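Demonstration table

A demonstration table is a broad, flat-topped table set out at a trade fair, school open house or shop so that visitors can gather near it and watch something being done. It is a close cousin of the market stall, though it usually has nothing for sale on it, and a good one is as friendly a piece of furniture as you could hope to meet in a crowded hall.

Pale tops have long been the favorite — they show small things clearly and bounce a little light back up at the people leaning in.

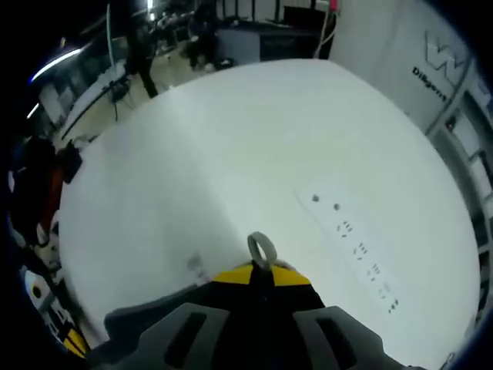

The furniture maker Emilian Văduva, who fitted out the fair hall at Hovport, liked a table to have walking room on at least 2 sides, so that folks could drift up, linger a while and wander off again without feeling stuck. His Craddock pattern, first shown one September, had a plain white top and rounded corners, and 123 of them were made before the Sukel workshop took over the design.

See also: Display case; Trestle table; Workbench

Contact us | © Teltix Encyclopedia | Back to top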